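Review: the Hastari two-arm tabletop kit, as seen at the Worodton open day
Posted April 12, 2021

I'd better say at the start that I don't own one of these. I run a small packing room, I have a bad shoulder and a long-standing weakness for gadgets, and when the invitation to the Worodton open day came round I put my name down before I'd even looked at the map. So please take this as a review by somebody who had an afternoon with the kit and a good long chat with the people showing it, and who came home rather taken with it.

The Hastari is a pair of grey arms that work over an ordinary white table, each with a black two-fingered gripper, and the job on show was tidying up toy animals into a blue plastic bin. It sounds like nothing much, I know, but I do think toys were a good choice. They're awkward little things, all legs and snouts, and you can see straight away how an arm copes with a shape that won't sit nicely between two flat fingers.
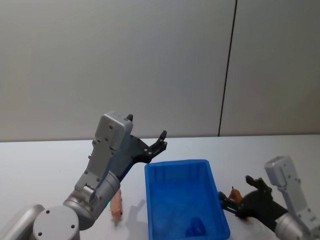

Our host was Usa Chuensuk, who was patience itself and let the 23 of us crowd in and ask the same thing several times over. She drove it first with the Cesto software, which is what you get in the box, and then let a few of us try. My turn lasted seven minutes and I enjoyed every one of them! The controls are gentler than I'd feared – you nudge, it follows – and I had the hang of the open and close after a couple of goes. Turning the wrist took me longer, and I never did feel I'd got it quite right.

What I liked best was the grip. My old Kang single arm at work pinches everything as though it were a brick, and I've got the dented cartons to show for it. With the Hastari you can set how firmly it closes, and the setting is on the first screen where a person can find it.
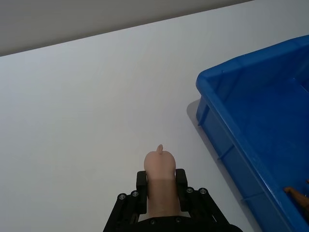 A smooth, peach-coloured piece held upright between the finger pads, with the bin to the right.

Now for the grumbles. The manual runs to 34 pages and spends far too many of them on unpacking. The starter kit is £3,000 before you've bought a table, and I was told spare finger pads won't be in stock until May. I'd also have liked to see it handle something floppy, a bag of rice say, but there wasn't time.

Would I buy one? For a teaching room or a small workshop, I think I would, and gladly. For my own packing room I'd want a longer trial first, and Usa has kindly said I may bring a crate of my own bits and pieces along to the next open day. I shall take the awkward ones.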